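4.2 Who comes back for the second half?

I should say at the outset that I love small theatres, and I went into this part of the study hoping the touring musicals would do well. They did, mostly, but the pattern was odder than I'd bargained for. Our three venues (Mollham, Nolton and Partington) all took the same production of Vutateo, a two-act musical with a cast of six and a live band squeezed in wherever the building would have it. Mollham seats 500, Nolton 374 and Partington 249, so you'd expect the biggest room to feel the emptiest. It didn't! The Mollham audience was the most talkative of the lot in the foyer, and the keenest to tell me what was wrong with the first act.

I handed out short cards at the interval and again at the end, and I got 800 back over the whole run. Jeptoo Mbwambo and I read every one of them separately and then compared notes, which took most of April and a good deal of tea. Where we disagreed (usually over whether "different" was meant kindly) Roxana Stoica had the casting vote. Fig. 3 belongs with this section.

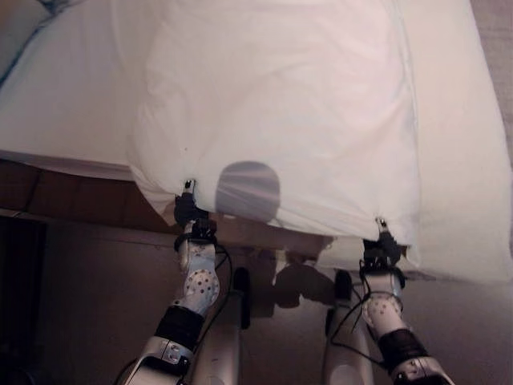 Fig. 3

The thing that came up again and again was the songs people already knew. Vutateo borrows four older tunes and gives them new words, and the cards from Partington in particular were full of them. One woman wrote that she had sung along under her breath and hoped the man in front hadn't minded. At Nolton the same numbers got a cooler reception, and I'm still not sure why. Stavros Margaritis has suggested to me that Nolton audiences had seen the 2016 revue, which used two of the same melodies, and were a bit tired of them. I can't test that with the cards I have, but it seems a fair guess.

Petrică Vlad's role was the other big talking point. He played the narrator at all three venues, and people either wanted far more of him or wished he'd let the others get on with it. Relu Ilie (2015) found the same split over narrators in puppet theatre, so I don't think it's down to one performer. My own feeling, having sat through eleven performances, is that the narrator works best in a small room where he can pick out a face and talk to it. The Mollham cards lean that way too, with several people in the back rows saying they felt left out of the jokes. I come back to sightlines in 4.3.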